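From: Wafula Mosoti
To: Titwood list
Subject: Re: [titwood] Two-arm sorting demos, how are you all doing the handovers?

Hi Vira, hi everyone,

Sorry for the slow answer, I've been up to my elbows in baskets. Your message is quoted below so people can follow along.

Vira Tymoshchuk wrote:
> Hello all. We're about to start collecting demonstrations at Mahawong
> with two arms on one bench, driven by a person with a pair of leader
> arms. The task is tidying small bits and pieces into tubs. Before I set
> my people going I'd like to know:
>
> - do you let the operator use either arm for anything, or fix it?
> - how much do you move the tubs between goes?
> - do you keep the fumbled ones?
>
> We have done single-arm work until now and I have a feeling that I am
> going to get all of this wrong the first time.
>
> Vira

Well, I got all of it wrong the first time, so you're in good company! Our job is close to yours: two baskets on a wooden table, an arm on each side, and a handful of odds and ends to sort (a coil of braided cable, a strap, a metal tool, small plastic things). We call it the Gavden task, after the street with the good bakery, and please don't go looking for a deeper meaning.

First, the lamp. We keep a table lamp with a big white shade at the back of the table and it stays there for every session. Early on somebody would move it to get at a cable and put it back a hand's width over, and then half a morning's demos had a shade in a different spot from the other half. You may well want that sort of variety, but you want to choose it — not find it afterwards when you're scrolling through clips with a cup of tea going cold. The same goes for the side views. We have one low down near the tabletop, and from there the baskets look enormous and hide a good deal of what's behind them.

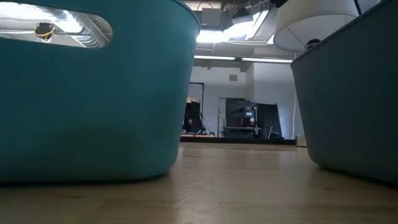 So if you're going to have a low view as well, check it with the baskets in every position you plan to use, before anyone records anything. I did it with the baskets in exactly one position and was very pleased with myself for a whole day.

Now your first question. We started with a free-for-all: use whichever arm you fancy. It feels lovely to drive like that, very natural, and the data was a muddle. One operator would reach right across with the left arm for something sitting under the right gripper, the next would never dream of it. When we trained on the mix, the policy hung in the middle with both arms twitching, like two people trying to get through a door. Now the rule is that the nearer arm picks, and if something is bang in the middle the left arm takes it. It's a dull rule but people can remember it at four in the afternoon.

The other thing I'd say about driving is slow down at the start and not at the end. New people creep up to the object, grab it, and then whizz off to the basket because the hard bit is over (in their heads, anyway). Then you get arms swinging over each other at a speed I don't care to watch. I ask people to hold the same pace all the way through, even if it feels like treacle. Also let them practise with nothing being saved! I give everyone a good long play first and they relax no end.
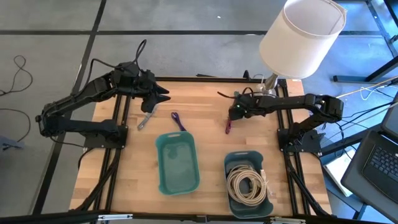
On moving the tubs: yes, move them, but by less than you think to begin with. We did 104 demos with both baskets held to a pair of pencil marks, and the thing worked beautifully until I nudged a basket with my sleeve. Then we went mad the other way and scattered them all over the table, and it couldn't make head or tail of it. What we do now is start with small shifts and a bit of a turn, one basket at a time, and let the range grow as the set grows. We're at 1173 demos on the current round and I'd trust it with the baskets most places the arms can comfortably reach. The older round was 2973 and I'd swap the lot for this one, because so many of those were practically the same demo over and over.

Small objects matter more than I expected too. Anything thin and bendy is a pain. With a strap, decide beforehand where the operator should pinch it, or everyone will have their own way. Stiff long things want a grip near one end if they're going into a basket, otherwise they bridge across the rim and you spend ages poking at them.

And the fumbles. I keep them if the operator recovers smoothly, in one go, without stopping to swear at it. A dropped strap picked straight back up is worth having. If the arm stops dead while the person thinks, I throw it out — the policy will happily learn to stop and think as well, only it never gets to the end of the thought. Make the operator say keep or bin right after each go. If you leave it until later they'll have forgotten, and you'll be the one watching all of them. I speak from bitter experience of last July.
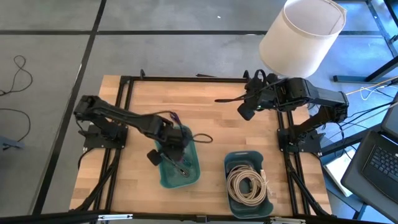 Both arms and both baskets, with the cable coil in the right-hand one.

One more, which you didn't ask. Tape your loose cables down well away from the elbows, and have a look at them each morning. We had a whole batch with a stiff right wrist and I blamed the operator, then the motor, then the software. It was a cable rubbing on its mount. I bought the operator a bun.

I can send you our sheet of operator rules, it's one page and most of it is in this message. We wrote it for the Randavmont people when they took on a similar bench, and they have added a very good bit on resting your wrists that I've pinched back. How long are you planning to have each person driving at a stretch? We stop after four rounds and swap, but my lot complain loudly and yours may be hardier.

Cheers,
Wafula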